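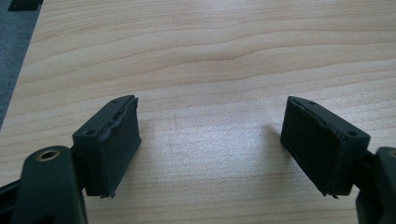
Robotics & Automation > Student Editions > Chapter 7

Chapter 7: Good Practice Before the First Grasp

I love this chapter! Rules can sound dull, but a good shop rule is a lesson somebody learned the hard way, written down so you get it for free. We'll build ours on the Tremberg bench checklist.

7.1 Look at the pads

Foam pads wear at the edges first. Check the top lip and the bottom corners of each one, and write down any peeling or fraying before work starts.
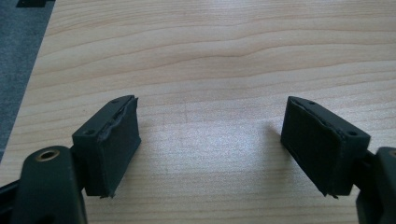

7.2 Know your bench

Trace every cable from tool to floor. Know where each hand-held gripper rests, and which objects belong to the task (a pencil case, say, or a highlighter).
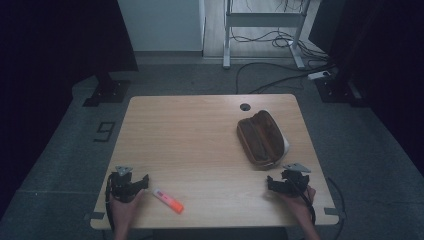
7.3 Leave room to close

Open the fingers wide and come in slowly, keeping the gap clear until you reach the object. Soft things are great practice, and a fabric pouch will teach you plenty about patience. 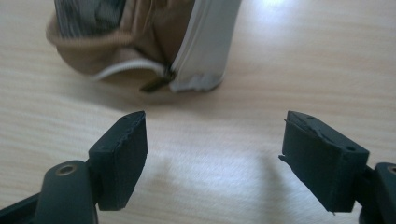 Write your notes while the work is fresh. The Wuline log sheet has 8 lines, and you should fill in all of them, even on a quiet Thursday. We'll start with line one, pad condition.

199 shares | 7 comments

Get new chapters by email. We use cookies to remember your page.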